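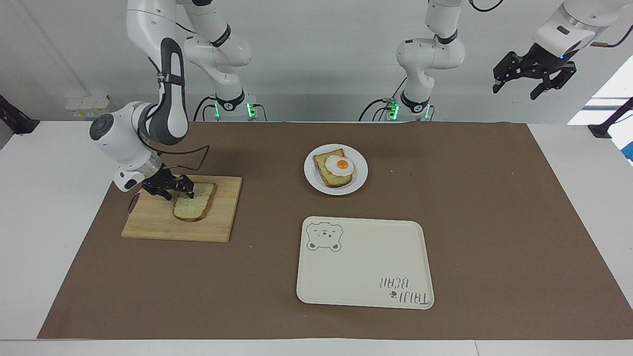 Which gripper should you use for soft food, the one with more force or the one with finer control at the low end?

Go with finer control at the low end. Soft food hardly ever needs a strong grip, and what ruins a trial is the jump between "barely touching" and "squashed." A gripper that can take small steps in that range will beat a stronger one nearly every time, at least for the kind of breakfast tasks we run.

4.2 Comparing the two finger sets

I'll admit I went into this part of the study with a favorite. We had two sets of fingers for the same parallel gripper: the stock Rakum pair, which are stiff and flat, and the Assefa pair, which have a bit of give near the tips. I was sure the softer ones would walk away with it (I'd been telling everyone in the lab so since March). They did win, but by a lot less than I'd bet on, and the reasons surprised me more than the score did.

Each finger set got 200 trials, all run through the Gullivier controller with the same gains. A trial counted as a success if the slice was lifted, carried over and set down with no tear in the crust and no dent we could still see after a minute. The Assefa fingers failed 11 times. The Rakum fingers failed 40 times, so 160 good ones, or so I thought until we went back over the video and found a torn crust I'd scored too kindly. Call it 159. I've left the corrected number in the table and I'm a little embarrassed about it!

Most of the Rakum failures came from closing too far on the pale middle of the slice. When the fingers landed on crust, the two sets were pretty much even. That told me we'd been blaming the fingers for something that was partly a grasp-point problem.

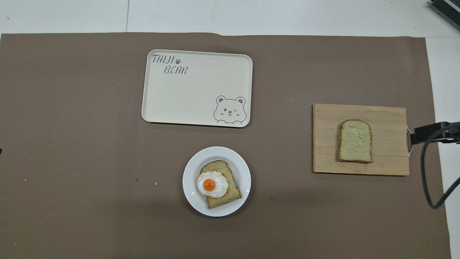

Figure 3. Head camera view of the workspace.

Camera placement turned out to matter more than I'd planned for. We started with the Comareck wrist camera alone, and it's great right up until the fingers get close, when the gripper fills the view and you lose the edge you're trying to grab. Adding the head view fixed a good part of that. With the bread sitting upright near the middle of the board, its darker crust stands out from the porous inside, and that contrast is what our edge finder works from. The weak spot is the color of everything else: pale bread on a pale wooden board doesn't leave much to go on, and the finder sometimes locked onto a line in the wood grain instead. We tried raising the threshold, which got rid of the grain lines and also got rid of the crust on lighter slices, so we put it back and filtered by line length.

I should say that the bread itself was a bigger source of noise than either camera. Slices from the end of a loaf were drier and held up to nearly anything, and we only began mixing them evenly between the finger sets after the first batch, which is left out of the counts given earlier.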